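Fairclough open day, Davthorpe

21 May 2024

I went to the Fairclough open day expecting to be sold a kitchen, and I was, or at least they had a good go. My sister has been telling me since Easter that you can't judge a worktop from a sample square, and as we are about to spend a frightening amount on ours, I took a day off and drove to Davthorpe to see where the things are made.

First grumble: the parking. The leaflet says "ample". There is a car park, and it was full of staff cars, so visitors were sent to a field on the other side of the main road. I was wearing the wrong shoes and so was everybody else.

Second grumble: the badge. You have to fill in a form with your email address before they'll let you past the desk. I asked what it was for and was told "safety". I've already had two safety messages about spring finance offers.

The tour itself was led by Dean Wragg, who has worked on the finishing side for years and was far better value than the film they made us sit through beforehand. The film had a lot of sunrise in it. Dean had a bucket of offcuts and let us pass them round. He was quite open that the ordinary range and the dearer one, Luvance, start out as the same slab and part company at the polishing stage. Luvance goes through 7 more passes and gets a different sealant. Whether that is worth an extra £308 a metre is another matter, and I noticed he didn't say it was.

We saw the saws through a window. They are loud even through the window. Then the resin room, which you can smell from the corridor, and a long shed where slabs stand on their edges waiting to be told what they are. I liked the shed. It was cold and plain and there wasn't a banner in it.

I asked about the "stain proof" claim, as it's printed on nearly everything. The answer was that it has been tested with coffee, red wine, beetroot and turmeric. I asked how long the turmeric was left on. Dean said he'd have to check, but he thought around 6 hours. Well, I have left a curry spoon on the side overnight, and I suspect most of their customers have too. A woman behind me asked about hot pans and got told to use a trivet. So it's heat resistant provided you keep the heat off it. She wrote that down with some force.

After the tour you come out, naturally, in the showroom. Poppy Tapley runs it and she is good at her job, by which I mean I had a cup of tea in my hand and a quote half written before I'd found the price list. The prices are on small cards at knee height. The quote included "Vaneo edge care", a bottle of something and a cloth, at £208 for the first kitchen. I asked what was in the bottle. It's a cleaner. I asked if washing-up liquid would do. There was a pause, and then Poppy said that lots of people do use washing-up liquid. I respected that -- she could have fibbed.

The lighting in there wants a word as well. Everything is under soft warm spots, placed well back, and every surface looks like still water. My kitchen has a strip light and a north window. I asked if there was anywhere to see a slab under a plain bulb and was pointed to the staff corridor, where I stood holding a sample up to a fire exit sign. It looked all right. It looked like a worktop.
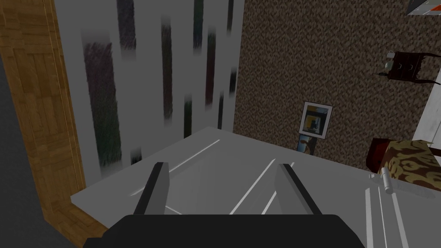 Gloss is the thing I'd warn anyone about before they sign. Salespeople talk about colour all day long, and colour is easy, you like it or you don't, but shine changes with every step you take round the room. Even a smooth pale grey top with only a slight gloss to it, looked at steeply from above, can have thin white streaks of light running across it on the slant, and once you've spotted them you'll go on spotting them. Some people like that. I think I'd be forever going at it with a cloth. The matt finish is there if you ask, though it was on the bottom shelf at Fairclough and costs the same.

Lunch was a sandwich and a yoghurt, free, and perfectly decent. There was a prize draw for a sink. I didn't win the sink.

Would I go again? For Dean's part of it, yes, and I'd skip the film. If you're going, wear proper shoes, take a sample of your own floor with you, and ask for the delivery charge in writing, as it isn't on the quote. Mine took three goes to get out of them, and it was £6 less than the fitter in town wants for doing the same journey. We haven't ordered. My sister says I'm being difficult, and she has laminate.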